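4.2 Comparison of finger sets

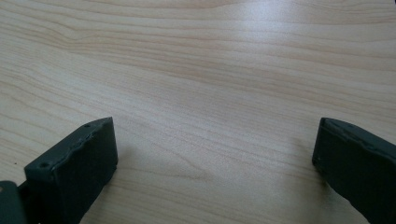
Figure 3. Finger set B on the hand-held gripper, fully open over the table.

We compared two finger sets, Nistham (A) and Mamotov (B), on the same hand-held gripper. Each set was used for 1000 grasps by the same operator. The blocky dark grey fingers of set B have an uneven ridge along the upper edge (Figure 3), so we measured opening width at the flat inner faces, well below it. Set A dropped the part in 319 grasps and set B in 70. Most of the drops with set A came during sideways moves. Glare on the tabletop, seen at the upper right of Figure 3, did not stop the tracker from finding the fingertips in either set.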